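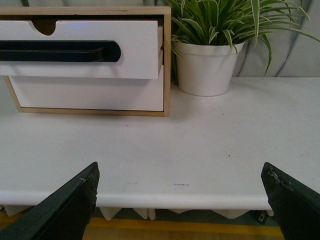
*Top drawer out, spider plant standing by.*

I have a strong opinion about small drawers, and I've bored enough people with it at dinner that it might as well go on the page. Two drawers is the right number. One drawer is a box with ambitions, and once you get to four or five you've built yourself a filing system, and I don't know about you, but I have never once kept up a filing system past the second week.

My little unit sits at the left of a white table with a spider plant right up beside it. Pale wood on the outside, white drawer fronts, a long black handle on the top one and no handle at all on the bottom. It came from Wolano, the big secondhand barn out past Stidley, where I had gone to look for a lamp. I did not get a lamp. I never get the lamp.

The mismatch is what sold me! The top drawer has a half-round finger notch cut into its front edge AND a handle. The bottom drawer just has the notch. I stood there in the aisle trying to work out whether somebody had added the handle later, or lost the other one, or simply gotten tired halfway through. I still go back and forth on it. But I've lived with it long enough to say that this is how all small drawers should come, with the one you use all day getting something to grab and the other one getting a hole for your finger.

Because look, you don't open drawers equally. I'm in the top one constantly (tape, scissors, stamps, the good pen, the pen that is not good but is always on top of the good pen). The bottom one holds the stuff I need twice a year: passport photos, spare keys to a bike I sold, the warranty for the kettle. A big inviting handle on that drawer would be wasted, and worse, I'd start putting things in it.

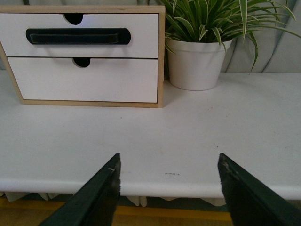 People who design storage seem to hate this idea. Everything has to match. I spent an evening scrolling through the Dritorari catalog, which has 117 desktop organizers in it, and I couldn't find a single one where the drawers were treated differently from each other. Same front, same pull, same height, all the way down. They look great stacked up in a photo. Then you get one home and you open the wrong drawer every time for the rest of your life, since your hand has nothing to go on.

Mine, I can open without looking. I feel the bar, I pull, tape. If I don't feel the bar, I'm in kettle warranty territory and I back out.

The bottom drawer is also a touch taller than the top one, and I love that too. Flat little things up top, lumpy things underneath. I didn't know I cared about this until I used a friend's unit where both drawers were so shallow that a stapler wouldn't lie down in either of them. What is a desk drawer for, if it won't take a stapler?

Now, the notch. I've gone on about the handle, and I can feel the notch people getting restless. I do like a notch. It can't come unscrewed, it doesn't snag your sleeve, and it gives you a peek inside. But it wears. The edges on my top one are rough, and it looks chipped in there, and if your fingertips are as fussy as mine you notice it every single time. So a notch alone is fine for a drawer you visit now and then. For the busy one I want a bar, and I want it long enough that I can hit it from any angle with my coffee in the other hand.
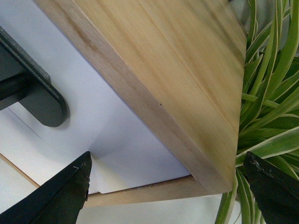

I also have feelings about wood. A lot of desk stuff is all white now, or all clear plastic, and I understand the appeal, I do, I bought the white table after all. But a white thing on a white table disappears, and then you spend your days feeling like you work inside a refrigerator. A bit of pale wood with the grain showing fixes the whole corner. It doesn't have to be fancy. I have never oiled mine or sealed it or done any of the things the woodworking forums would like me to do (one of them has a 3,000-word post about wax, and I read the whole thing, and then I went and had lunch). It's a plain piece of furniture about things like stamps. It can be plain.

The plant is the other half of the argument. Spider plants get sneered at because everybody's aunt has one, and my answer is that everybody's aunt was right. Mine gets forgotten, overwatered, forgotten again, and keeps throwing those long striped leaves out in every direction, including right over the edge of the pot. I've moved it to the far end of the table a couple of times to give the drawers some breathing room, and the drawers looked lonely, so back it came. The white pot nearly touches the wood. I like them shoved together like that.

And then there's the rest of the table, which I leave alone. I'm pretty stubborn about that one. At my old job at Tô (tea importers, lovely people, terrible desks) we each had a surface roughly the size of a bath mat, and by April every one of them was covered in sample tins and nobody's elbows had anywhere to go. I swore that if I ever had a proper table I'd keep the middle of it for working, and the stuff could live in two drawers or it could leave the house.

It sort of works! I wouldn't call my table spotless. There are smudges and specks, a brownish smear over toward the right side, and a little black scrap of something near the edge that could be tape or could be part of a sticker. I keep meaning to get a fingernail under it. But a mark is not clutter. You can work on top of a mark. You can't work on top of nine tea tins.

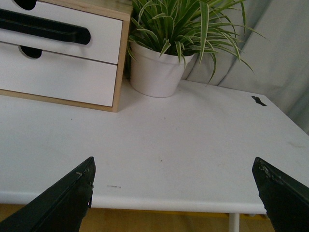

The usual objection I hear is that two drawers won't hold enough. My sister-in-law's view is that I'm just hiding the overflow in the closet, and she's not entirely wrong, there is a shoebox in there I'd rather not discuss. But most of what was on my old desk wasn't overflow from anything. It was stuff I'd put down once. Give me a third drawer and I'd fill it by the weekend with charging cables for phones that are in a landfill now.

So: two drawers, one handle, some wood, a plant that can take a bit of abuse. If you see a unit like that at Wolano with the wrong hardware on it and a rough spot in the notch, buy it before I do. I still need to go back there for the lamp.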